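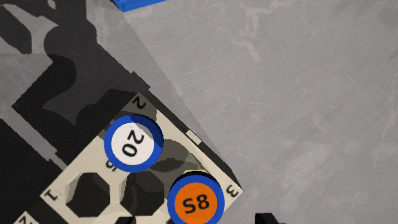 Kappe 20 auf dem Rack, von oben.

**Juli 2025 — Malline, Spielstände**

Ladefehler aus dem Level Carré nachgestellt. Nach dem Laden liegen Gegenstände in falschen Inventarplätzen, Anzahl und Typ stimmen. Tritt nur bei Ständen auf, die Savum im neuen Format geschrieben hat. Alte Stände laden sauber.

Ursache: Savum legt die Plätze als Schlüssel/Wert-Paare ab und sortiert beim Schreiben nach Schlüssel. Der Schlüssel ist ein String. Platz 10 landet damit vor Platz 2, der Leser verlässt sich auf die Reihenfolge und ignoriert den Schlüssel. Mein Fehler vom Januar.

- Leser liest den Index jetzt aus dem Schlüssel
- Schreiber sortiert numerisch
- Versionsfeld um eins erhöht, Migration für die betroffenen Stände eingebaut

Testlauf mit 919 Ständen aus dem Archiv: 69 waren vertauscht, alle nach der Migration korrekt. Ladezeit im Mittel etwa 200 ms, gegenüber vorher kein messbarer Unterschied.

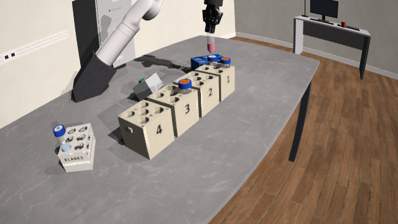 Die Unit-Tests haben den Fehler nicht gefunden, weil das Testinventar zu klein ist. Orsolya Illés hatte es mit einstelligen Platznummern angelegt, und da sind String- und Zahlensortierung identisch. Bei einer Reihe wie den Kisten 1 bis 4 auf dem Tisch kommt immer dieselbe Folge heraus, egal welcher Vergleich läuft. Neues Testinventar geht bis Platz 20, mit Lücken.

Offen:

- Clusico zeigt im Debugfenster noch die alte Reihenfolge an — nur Darstellung, Daten sind richtig
- Lourenço Valente fragen, ob die Truhen denselben Leser benutzen
- Migration bei abgebrochenem Schreibvorgang noch nicht getestet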